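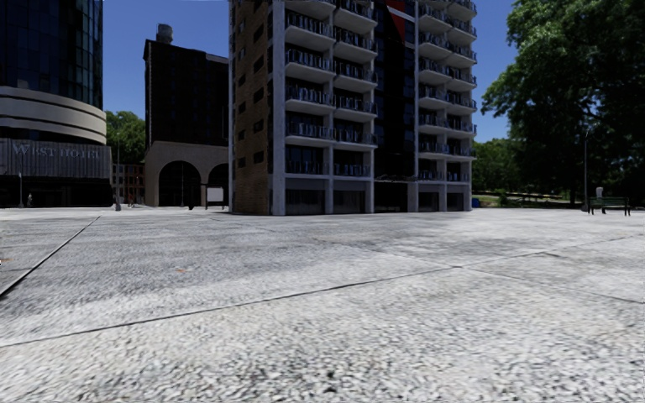
Can one camera and one controller serve a small sidewalk robot, or does each need its own board?
One controller board will run both, provided the camera has its own power line and the drive motors are on a separate fuse.

Workshop tips: testing cameras and controllers before you mount them

Run the route in a simulator first. A street loop with plazas, curbs and tree shade is enough to compare two cameras on the same path. Save the route file and replay it for each camera. Do not steer by hand.

Lock the exposure for one pass, then repeat with auto exposure. On my loop the Furkov camera lost the paving joints for 32 frames when it left the shade. The Bevari lost them for 117 on the same stretch. Both settled in open sun.

Paving pattern matters. Large plain slabs give the tracker few corners to hold. Patterned stones give it plenty, but repeated shapes can be matched to the wrong neighbor. Lower the match radius before blaming the lens. 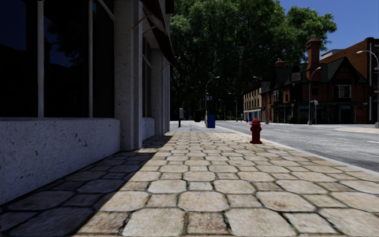

Ginevra Caruso writes that she gets fewer wrong matches by tilting the camera down 5 degrees and leaving the radius alone. She uses a Carretero controller and asks if the delay figures were taken with logging on.

Logging was on. With it off, the Carretero dropped from 172 milliseconds to something I could not measure with my setup. Tilt helps on flat ground. It costs distance, so check that the robot still stops in time for posts and hydrants.

Bench notes:
Label both ends of every cable.
Use threadlock on the camera bracket, not on the lens ring.
Keep the old controller settings in a dated folder.
Wipe the lens with a dry microfiber cloth before each outdoor run.

Gripper pads are on the Humadcombe page.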